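About Iteta

Iteta is a documentary production company. We make feature and short nonfiction films on working crews: wildland fire, mine rescue, river search, storm line repair. Our films are made from firsthand accounts, radio recordings and field footage, and we release them to theaters, public libraries and training schools.

The company was set up by Berenice Tapia and Apolinar Gallegos after they finished Nallgate, a 70-minute film on a night crew working a levee break. That film set the method we still use. Interviews are recorded first, sound only, before a camera is brought in. The edit is built on the sound track. Picture is shot to fill it, and scenes for which no reliable account exists are left out.

How we work

A feature takes us through four stages: research, sound, picture and review. Research ends when we have a dated log of the event, hour by hour where the records allow it. For Antwi, our second feature, the log ran to 190 pages and was checked against dispatch tapes by Guadalupe Zavala before any shooting was scheduled.

Sound interviews are done one person at a time, with no other crew member in the room. Each person gets a full transcript and has 14 days to correct names, times and places. They may withdraw a statement during that period. They may not rewrite one. Corrections are kept with the original so that the editor can see both.

Reenactment is used sparingly. Where we do use it, it is shot without dialogue and labeled on screen for its full length — a caption at the start of the scene is not enough. We do not use actors' voices over real radio traffic, and we do not clean up a recording past the point where a listener could take it for a studio track.

Editing and sound mixing are done in house. Color work and theater masters go to an outside lab.

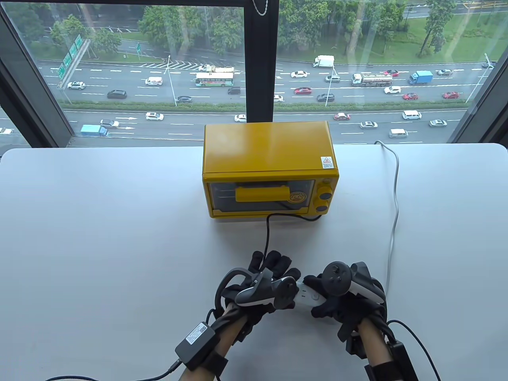

Table by the window, with the highway below

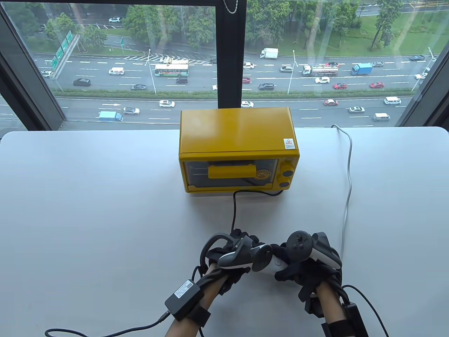
Laimutė Paulauskas wrote to us after a screening of Antwi that the long stretch of radio traffic in the second half was hard to follow without captions, and that she had lost track of which crew was speaking. She asked for speaker names on every line, in the theater version as well as the home version. Both versions now carry them. The change also applies to Nallgate.

Current work

Bimeck is in the picture stage. It follows a search team over 10 days on a flooded river and is edited by Yesenia Cortés. The sound cut is locked. Aerial footage is still being cleared with its owners, and the running time will depend on how much of it we can use.

Screenings and licensing

Schools and fire departments may license any finished title for group showing. The license covers one site and includes the transcript and the event log. Theater bookings are handled separately. Requests for the fall schedule close on Sun 15 August.

We do not accept finished scripts. Proposals for new films should name the event, the records known to exist and at least one person who was there and is willing to be recorded.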